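The coffee cup drawer, and other things I've finally dealt with

November 30, 2020

I've been putting off the drinks cupboard since January. You know the one — every house has it. Ours is the tall thing to the left of the sink, and it holds mugs, the good glasses, three kinds of tea that only visitors drink, and then, on the bottom shelf, the takeaway cups.

I should explain the takeaway cups. When Debora Colombo closed her little kiosk by the station she had boxes of them left over, and she couldn't bear to bin them, so she rang round everybody she'd ever served. There were 2,000 in the delivery, all paper, and I said yes to the lot before I'd thought about where they'd go. I gave some to the school fair, some to the allotment people, and we've used them for every picnic and bonfire since. I counted what was left last week (I know, I know, but it was raining) and there are 1,763. At this rate my grandchildren will inherit them.

Anyway, I've come round to them. I drink my morning coffee out of one more often than I use a mug these days. A mug goes cold on me while I'm sorting out the washing or looking for my glasses, and then I end up doing the microwave thing, which my husband thinks is a crime. With a lid on I've got a fair chance of reaching the bottom while it's still nice. It also means the dog can wag his tail near the table without me having to mop the floor afterwards!

I do rinse them and use them again, before anyone writes in. Two goes is about the limit before the rim turns soft and you start getting that papery taste.

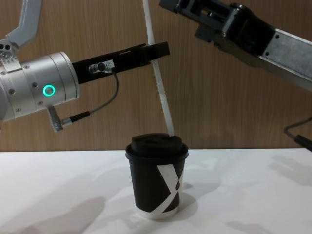
Lids are a different matter altogether. Debora's came in long sleeves and there are two sizes that look exactly the same until you try to press one on. I've ruined a cardigan that way. The trick, if you've got the same muddle, is to start at the side furthest from you and work your thumbs round towards yourself until it stops giving. Don't push down in the middle. I was pushing down in the middle for months and wondering why the edge kept popping up on me.

So, the cupboard. I took everything out and put it on the kitchen table, which meant we had beans on toast standing up that night. The visitors' teas went into one tin, an old Leone one my sister gave me that used to have pastilles in it. The good glasses went up a shelf. The cups I split — a short stack by the kettle for everyday, and the rest back in their boxes and up into the loft, along with most of the lids. I wrote the sizes on the sleeves in marker pen, large enough to read without my glasses.

Marjorie Greenwood popped by for a jar of chutney while all this was going on, stood in the back doorway, and asked if I was opening a café. I gave her a sleeve of cups. She didn't want them but she took them, bless her.

Next job is the shelf with the plastic tubs. I've found fourteen lids so far and not one of them fits anything we own.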